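Where Do the Fans Come From? Attendance at Oltgate Soccer Matches
Student project report, 6 May 2021
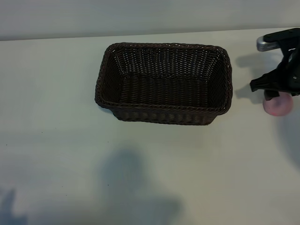
A dark brown wicker basket on a pale tabletop.

Introduction

Our group picked lower-league soccer because all four of us grew up going to games, and because the crowd numbers are easy to get hold of and hardly anyone in our class had looked at them. We wanted to know why one match at Oltgate pulls in a big crowd and the next one, two weeks later, leaves half the main stand empty. We had plenty of theories (the weather! the opponent! the price of fries!) and very little proof, so this was a great chance to test them.

The club plays at Cronin Park, a ground that holds 3,000 people. We used one full season of home league games and left out friendlies and cup matches, as the ticket prices for those were different.

What we did

We copied the attendance from each match report into a spreadsheet, along with kickoff time, opponent, final score, rainfall and the result of the game before. Typing it all in took longer than we planned, and we had to redo September after finding that two games had been entered in the wrong order. After that we checked each other's rows.

We also ran a short survey at the turnstiles on two match days. We got 501 completed forms, far more than we had hoped for, and people were really happy to talk. Several of them wrote on the back of the form when they ran out of space.

What we found

The biggest crowd of the season was 2,484, for the local derby against Horkik. The smallest was 600, for an evening game against Culitz in heavy rain. Both games ended in a draw, which was our first hint that fans aren't only chasing wins.

Opponent mattered most. Games against teams from nearby towns drew well even when Oltgate had lost the week before. Culitz is a long drive away and brings very few away fans, and the return game there in the spring had the same problem from the other side.

Kickoff time came second. Afternoon games did clearly better than evening ones, and families in the survey told us why: younger kids have school the next morning, and the last bus from Cronin Park leaves before the final whistle if there is much stoppage time. We hadn't thought about the bus at all, and it came up again and again.

Rain had a smaller effect than we expected. It hurt evening games but made almost no difference in the afternoon, maybe because most of the seats in the main stand are under cover.

Recent form was the surprise – we were all sure a winning run would fill the place, and it barely showed up. One survey form just said "I come anyway." We liked that one a lot.

Problems with our data

One season is a small sample, and the derby pulls the average up. Our survey only reached people who had already come through the gate, so it can't tell us much about the ones who stayed home. If we did this again we would hand out forms in town as well, and we would ask about travel first.

Next steps

We would love to add women's team games, which are played at the same ground with cheaper tickets. We also want to compare Oltgate with Horkik over the same season – their club has already said we can use its match reports.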